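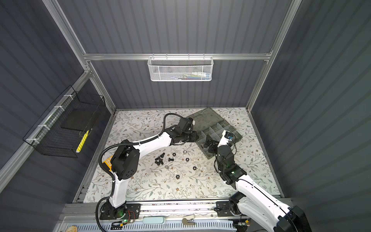 Part 4: Baskets, mats and other soft fittings

By now you should have the Ekik frame standing up, levelled and screwed together. If it still rocks when you lean on it, go back to Part 3 and do the feet again. I know. I had to do mine twice as well.

I do the baskets first and the mat last, though the leaflet has it the other way round. I followed the leaflet on my first build and spent the evening picking bits of cut zip tie out of the mat, so please yourself.

You'll need:
Your baskets, mesh or wire grid, whichever you have
The hooks from bag C
Zip ties, the reusable sort if you can get them
Side cutters or sturdy scissors
A soft pencil and a tape measure
The mat, unrolled the night before

Hanging a basket from the crossbeam

1. Measure up from the base of the frame and make a pencil mark at 892 mm on both uprights. The underside of the crossbeam sits on these marks. Mine is a bit higher than the leaflet suggests, but I'm tall and I like the space underneath.

2. Slide the crossbeam in and do the bolts up finger tight. Leave the spanner alone for now.

3. Hook the basket over the beam and push it along to where you think you want it. Stand where you'll normally stand. Reach for it with either hand. Then move it, as you will almost certainly have got it wrong the first time (I always put it too far left).

4. Take the basket off, tighten the bolts a bit at a time, swapping from one end to the other, and hang it back up.

Note: a white mesh basket with small holes is best for tubes, packets and all those little things that would drop straight through a wire one. They'll still collect in a heap at the bottom! I've stopped fighting that. If you want them standing up, put a cut-down yoghurt pot inside.

Caution: the hooks are rated for 4000 g and that includes the basket. Jars of buttons get heavy very quickly. If the beam starts to bow, take things out before you touch the bolts.

Fixing a basket to a side rail

The side rail can go on upright or slanting. I prefer it slanting – the basket ends up tucked out of the way of my elbow – but it does mean ties instead of hooks, which slide downhill by themselves.

1. Hold the basket against the rail and mark where the top wire crosses it. An extra pair of hands helps here. Catríona Ó Riain held mine and told me it was crooked, and she was right.

2. Thread two ties through the top wire and round the rail. Pull them snug but leave a little slack.

3. Add two more at the bottom wire. On a slanting rail, cross these over each other in an X.

4. Straighten the basket by eye, then pull all four tight, starting with the top pair.

5. Trim the tails flush and run your finger over the ends. A sharp one will have your sleeve, or you, every time you go past.

Note: wire grid suits flat things and pens. Anything narrower than the gaps will poke out of the bottom sooner or later. A scrap of Gimia drawer liner, cut to fit, sorts this out.

Caution: don't tie a basket to the side panel itself. The ridged panels are only slotted in and will pop out if you hang weight on them.

Laying the mat

1. Wipe the base down and let it dry completely.

2. Put the mat in with the pattern side up and line up the back edge first. If yours has flowers or leaves on it, check which way up they look best from the front before you get the scissors out. The Gallagher ones are printed in one direction and I found this out too late.

3. Smooth it towards you with the flat of your hand. Don't drag it.

4. For the small base, trim the depth to 423 mm. For any other size, measure your own and take a whisker off.

5. If the corners curl, weigh them down overnight with books. Please don't iron it.

Note: Dratel mats are thicker and need a proper knife. Cut on the back, along a metal ruler, in several light passes.

Cleaning

A damp cloth and a drop of washing-up liquid will do for all of it. I lift the mat out every 28 days or so I tell myself, and it definitely gets done in July. Check the ties while you're there and change any that have gone cloudy or stiff.

Lights and cables are in Part 5. Leave the bag D clips in their packet until then.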